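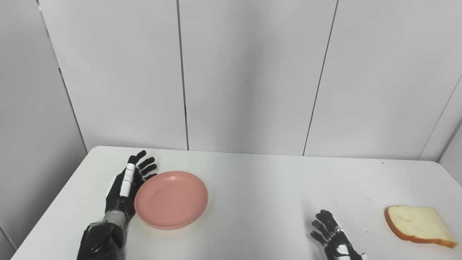
Por Jean Laing, Área de Convocatorias y Participación
Marín · Marzo · Lectura: 7 minutos

Convocatoria de participantes para el estudio sobre hábitos de desayuno y consumo de pan en el hogar

La Fundación Grorosia, a través de su Área de Alimentación y Vida Cotidiana, convoca a los hogares residentes en el municipio de Marín y en las parroquias de su entorno a participar en el estudio «Pan y primera comida del día». El proyecto tiene por objeto conocer qué se desayuna en los domicilios, a qué hora, en compañía de quién y qué cantidad de pan se compra, se consume, se congela o se desecha a lo largo de la semana.

La dirección científica corresponde a D. Severino Urquijo. La coordinación del trabajo de campo recae en D. Kiros Mekonnen, y el tratamiento estadístico de los datos en D. Rostyslav Prokopenko. Colabora en la difusión la cooperativa panadera Wusano, que no tendrá acceso a las respuestas ni participa en la selección de los hogares.

1. Objeto

Se seleccionarán 377 hogares, que llevarán un diario de desayunos durante 13 semanas consecutivas. Una submuestra será invitada, además, a una entrevista en el domicilio o en la sede de la Fundación, a elección de las personas participantes. La negativa a realizar la entrevista no supondrá la exclusión del estudio.

2. Requisitos

Podrán presentar solicitud los hogares formados por una o más personas que cumplan las siguientes condiciones:

- Que al menos una de ellas sea mayor de edad y actúe como titular de la solicitud.
- Que residan de forma habitual en el ámbito territorial indicado y prevean seguir haciéndolo hasta el término del trabajo de campo.
- Que desayunen en casa, como mínimo, 2 días por semana.
- Que ninguna de las personas convivientes trabaje en la Fundación Grorosia ni en la cooperativa Wusano.

No se exige consumir pan a diario. Se valorará positivamente la presencia en la muestra de hogares que lo consumen de manera ocasional, que lo elaboran en casa o que han dejado de comprarlo. Las personas con enfermedad celíaca u otras restricciones dietéticas pueden participar en igualdad de condiciones y deberán indicarlo en el apartado correspondiente del formulario.

3. Compromisos de los hogares participantes

El titular anotará en el cuaderno facilitado por la Fundación, o en su versión electrónica, los alimentos y bebidas tomados en el desayuno por cada miembro del hogar. Las compras de pan se registrarán el mismo día en que se efectúen, con indicación del tipo de pieza, el peso cuando conste en el envoltorio y el establecimiento. El pan desechado se anotará por separado, incluido el que se destine a animales.

No se solicita modificar la dieta. Se ruega expresamente a los hogares que mantengan sus costumbres, también cuando estas consistan en no desayunar. Los cuadernos incompletos serán admitidos siempre que se hayan cumplimentado las semanas primera y última.

4. Compensación

Los hogares que completen el estudio podrán participar en el sorteo de un vale de 1.000 euros para la compra de menaje y pequeño electrodoméstico en los establecimientos Stilirent. Todos los hogares recibirán el informe de resultados y, si lo solicitan, un resumen de sus propios registros. La participación no genera relación laboral alguna con la Fundación.

5. Solicitudes y selección

El formulario se encuentra disponible en la página web de la Fundación y en el mostrador de información de su sede, en horario de 9:30 a 14:00. Las personas que necesiten ayuda para cumplimentarlo podrán pedirla en el propio mostrador. El plazo de presentación finaliza el último día de marzo.

La selección se realizará mediante sorteo estratificado por tamaño del hogar y parroquia de residencia. El resultado se comunicará de manera individual, tanto a los hogares seleccionados como a los que pasen a la lista de reserva. Las reclamaciones se dirigirán por escrito a D. Marcelino Urquijo, responsable de la Secretaría General.

6. Protección de datos

Los datos identificativos se conservarán separados de los diarios y se destruirán una vez publicado el informe final. Los hogares podrán retirarse en cualquier momento, sin necesidad de justificar su decisión, y solicitar la supresión de los registros ya entregados. Los resultados se difundirán exclusivamente de forma agregada.

La presentación de la solicitud implica la aceptación de las presentes bases.

Convocatorias relacionadas

- Bolsa de entrevistadores para el trabajo de campo en Marín
- Ayudas a la investigación sobre desperdicio alimentario doméstico
- Taller abierto: masa madre y harinas locales
- Informe de resultados: la merienda en edad escolar
- Personal técnico de archivo para el fondo de recetarios familiares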